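Thread on thermal paste and why I stopped arguing about application patterns. Short version: the pattern matters less than flatness and mounting pressure.

1/ The paste fills gaps between two metal surfaces that look flat and are not. It conducts far worse than the metal. You want the thinnest layer that leaves no air.

2/ Pea, line, X, spread by hand. Salim Urio and I ran all four on the same cooler at Mallstead in February, 30 minutes of full load each. The spread between best and worst was 2 degrees. Remounting the same pattern moved it by 3.
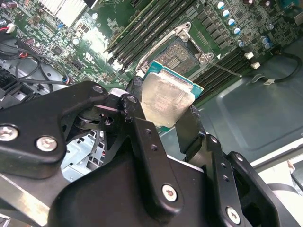

3/ Mounting pressure is where most of the bad results come from. Tighten one corner fully and the cooler tilts, the paste wedges, and the wedge stays there after you even out the other screws. Go diagonally, a couple of turns at a time. None of it helps if the step before went wrong: a processor held over an open socket should go straight down and sit under its own weight. No pushing. Paste comes after the socket is closed.

4/ Pump-out is real but slow. Heat cycles work thin paste toward the edges. Thicker compounds resist it better and are more annoying to apply -- warm the tube in your hand first.

5/ Cleaning: isopropyl alcohol, lint-free cloth, wipe inward from the edge. Old paste on the cooler base counts too. Pendo Gachanja asked about coffee filters. They work.

6/ Repaste when load temperatures climb and dust is ruled out. I don't do it on a schedule. My desktop is on its original application and I see no reason to touch it.

7/ Correction to 2/: the room was not held at a constant temperature, so read those numbers as deltas over ambient. Raw log goes up tonight after 1645.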